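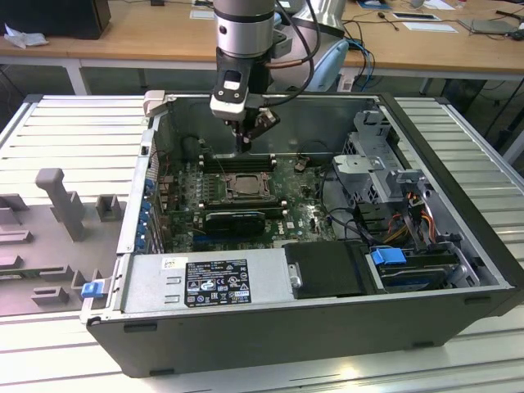

Duarte Veloso replied:
I'd still go with more memory first, my friend. My old office tower in Bornberg ran out of room every afternoon with the family photos open, and extra memory sorted it right out. A new drive can wait till September.

cbarreto wrote:
Thank you Duarte, you're always so kind with your time! But I have 4000 scanned slides from my aunt's years in Carvalho, and it's opening the folder that takes forever - once a picture is up, I can zoom and crop all day long with no trouble. Doesn't that sound like the drive to you?

darnance21 wrote:
Drive, definitely. Sorry Duarte, I know we go round on this every year :) I've got 8 GB in mine and it handles slides just fine.

Duarte Veloso replied:
Well, I'll give you the folder part, but wait till he starts stitching panoramas! Custódio, would you leave the task manager open tonight and tell us which number climbs?

cbarreto wrote:
Will do, right after supper.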